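Best beginner pottery camp for a nervous nine-year-old?

Posted 27th June in Kids & Classes

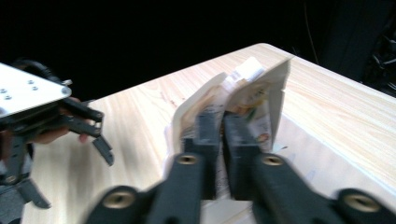 We moved to Flullalton in the spring and my daughter has fallen head over heels for clay. She made one wobbly pinch pot at school and now she wants to do nothing else! I'd love to get her into a summer program in July, but she's shy and gets upset when things go wrong, and I gather that with clay things go wrong a lot. The two I've found are the Handberg Studio kids' week (mornings, mixed ages) and the Jultlow Arts day camp, where pottery is one of the activities. Has anyone sent a child to either one? Is nine too young for the wheel? And do they get to keep what they make? She will ask me this before we've parked the car.

claymom_flull
80 views

kilnhappy

Oh, you are in for such a fun summer! Both my kids did Handberg, two years apart, and I can't say enough good things about it. Nine is fine for the wheel as long as nobody expects a vase out of it. They start everyone on hand-building for the first two mornings – coils, slabs, little animals – and the wheel only comes out once the kids are comfortable with how the clay feels. My son's first bowl collapsed and the teacher squashed it flat with him, laughing, and they started over. By the end of the week he was squashing his own on purpose.

Yes, they keep their work, but not right away. Everything has to dry and then be fired twice, so pickup was a couple of weeks after camp ended. Warn her now! We had tears over that one. Also write her initials on the bottom of every single piece, nice and deep, because glaze fills in anything shallow.

Send an old T-shirt, closed shoes, and a hand towel you never want to see again. Short nails help too. Ask for the 5-to-a-table group if she's shy. It's a little quieter by the sink end of the room and the kids chat more.

muddybootsdad

jultlow is good but its only one clay session a day, rest is painting and drama. mine liked the drama best lol. if she only wants clay go handberg

Perrin_St

I'd happily put in a word for Jultlow, with the warning that it's a bigger and noisier camp. What my shy one loved was being able to switch. If the clay wasn't cooperating, she could go and do printmaking for an hour and come back in a better mood. They don't use the wheel at all under age ten, at least when we went, so call and check before you promise her anything.

One more idea for the weeks in between: get a bag of air-dry clay and let her loose at the kitchen table. We bought the Yazıcı one, which is soft enough for small hands and doesn't crumble much. Keep a damp cloth over whatever she isn't using, and join pieces by scratching both sides and dabbing on some watery clay. It's the same trick they'll teach her at camp, so she'll walk in already knowing something, and for a nervous kid that's huge! It won't hold water or go in the dishwasher, but ours has made a whole zoo and most of the legs are still on.

claymom_flull

Thank you all so much! Handberg it is, and I'm picking up some air-dry clay tomorrow. She's already planning a hedgehog.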